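Writing on the table: notes on glare, ghosting and the number 9

2026-10-27

The work table in the back room has a white top that takes dry-erase marker. I bought it in August from Hastia, mostly for the height, and treated the writable surface as a bonus. After using it for notes, cut lists and part numbers, I have enough observations to put them in one place. Most of them concern light.

A wall-mounted whiteboard and a horizontal one are optically different problems. On a wall, the board is vertical, the lights are overhead, and the reflected image of a ceiling fixture usually goes down toward the floor or lands somewhere you aren't standing. On a table the normal of the surface points straight at the ceiling. Any fixture or high window on the far side of the table reflects up toward your face. Standing up changes which part of the table is affected, and sitting down changes it again. There is always a patch somewhere.

The reflection has two components. The specular part is the bright patch, more or less an image of the source. The diffuse part is the general white of the top, and it's what makes the marker readable in the first place: black ink absorbs, the white underneath scatters, and the difference is the contrast. Where the specular reflection falls, a layer of light is added on top of both the ink and the white. The absolute difference between them stays the same but the ratio collapses. A black line turns gray. If you photograph it, the white clips and thin parts of the line may go altogether.

The outline of the patch says something about the surface. A perfectly flat, perfectly smooth top would give a clean copy of the source. Small variations in level break the outline into flecks, and fine scratches pull it into streaks. Scuffs matter here too, and a table collects more of those than a wall does, with boxes and tools sliding over it. The same table can also show a tidy patch from one angle and a ragged one from another, so I don't read too much into a single view.

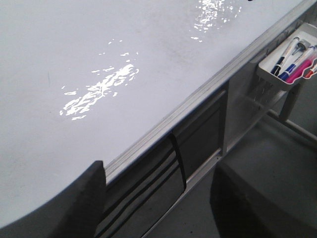
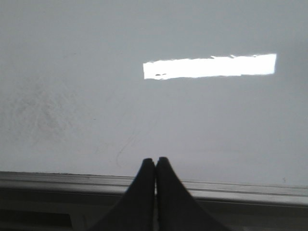
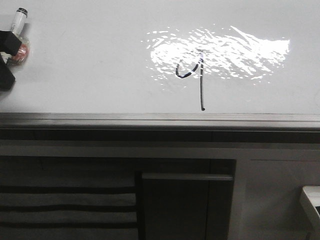

Bright patches on white. The 9 is in the last one, with the glare over its upper part.

The 9 is a useful test character. The loop is a small feature with a lot of direction change, and the stem is one long stroke. If the glare takes out part of the stem, the reader fills in the gap without noticing. If it takes out part of the loop, there is a real chance of a misreading. An open loop makes this worse. A 9 with an open top and a faint connection to the stem can be read as a 4 written in a hurry, and with the loop mostly gone it starts to look like a 1 or a 7. I write part numbers on this table, and I have gone to the shelf for a 7 that was a 9.

Things that reduce the problem, in the order I tried them:

Moving the light. I had a Zeltano desk lamp clamped at the back of the table, pointing forward. This is the worst position for a seated reader. Clamped at the left end and pointing across, it sends most of the specular reflection off the right end of the table. There is still a patch, but nobody needs to read anything through it. Cost: none, apart from a longer cable run.

Diffusing the light. A sheet of tracing paper over the lamp spreads the source, so the patch gets larger and dimmer. Contrast inside the patch improves. Contrast outside the old patch gets a little worse. For reading I prefer this, but for photographing the table before wiping it I take the sheet off and change the angle of the phone. Don't put paper on a lamp that runs hot. Mine is an LED and stays cool at the head.

Writing larger. This sounds too simple to list. A digit that is bigger than the patch will always have some part outside it. I now write anything that matters as tall as my hand.

Changing the pen. The Kanaujia markers I started with have a fine tip, and the line is uneven when the tip is held upright – heavy at the start and stop, thin in between. That's tolerable on plain white and poor in glare. The chisel tip from the same range gives a wider line, and the widest line you can stand is the correct one on a reflective horizontal surface. Chisel tips do take some attention to keep at the same angle.

Ghosting is the other subject. Dry-erase ink leaves a release film between pigment and surface, and it wipes off as long as that film is intact and the surface below it is sealed. On a table, forearms get into everything. Skin oil goes down first, ink goes on top, and wiping moves both around without removing either. The result is a cloudy area that shows up best at a low viewing angle. Dry wiping makes it larger.

My cleaning routine has settled as follows. Dry microfiber for fresh notes. A damp cloth with a drop of dish soap at the end of the day, followed by a clean damp cloth with no soap, then a dry one. The second damp pass is the one I used to skip. Soap left on the surface dries to a film of its own, and the next round of ink sits badly on it. For old ink I use Prunard board cleaner, sprayed on the cloth and kept away from the edge rail, where it would sit in any groove and come out later as a gray line. I leave it for 30 seconds before wiping. Going straight in with the cloth needed 2 passes for the same result.

For ink that has been there for weeks, tracing over it with a fresh marker and wiping at once does work. The solvent in the new ink softens the old. It's slow on a long list and fine on a few digits.

Abrasives are out. I tried a melamine sponge on one corner and it removed the ghosting completely, along with some of the gloss. That corner now has less glare than the rest, and it also stains on first contact. I considered whether a duller top would be a fair trade overall and decided it wouldn't be. A matte surface that holds on to ink is a table you write on once.

There is a case for a matte overlay film. The rolls I looked at are 1000 mm wide, and the table is deeper than that, so there would be a seam. A seam under a chisel tip is a nuisance and under a sliding box it's a lifted edge within a month. I haven't ordered any.

One note on the underside, as I was asked about it after the last post. I keep a strip of masking tape stuck under the top with the bolt sizes written on it, so I don't have to measure again each time I move the table. Marker on masking tape has stayed readable so far, and it has no glare at all. I have thought about putting tape on top for the part numbers too. It would solve most of what I've written above, but then there would be tape on the table.

Current state: lamp at the left end, diffuser on, chisel tip, soap and two rinses' worth of cloths on a hook. The number I most often need is 312, a drawer rail bracket, and it has been up for long enough that it will need the Prunard when I take it off. Next I want to try a dark blue ink against the black under the same lamp – I expect black to win, but blue wipes off cleaner on the wall board in the hall and I'd like to know if that carries over.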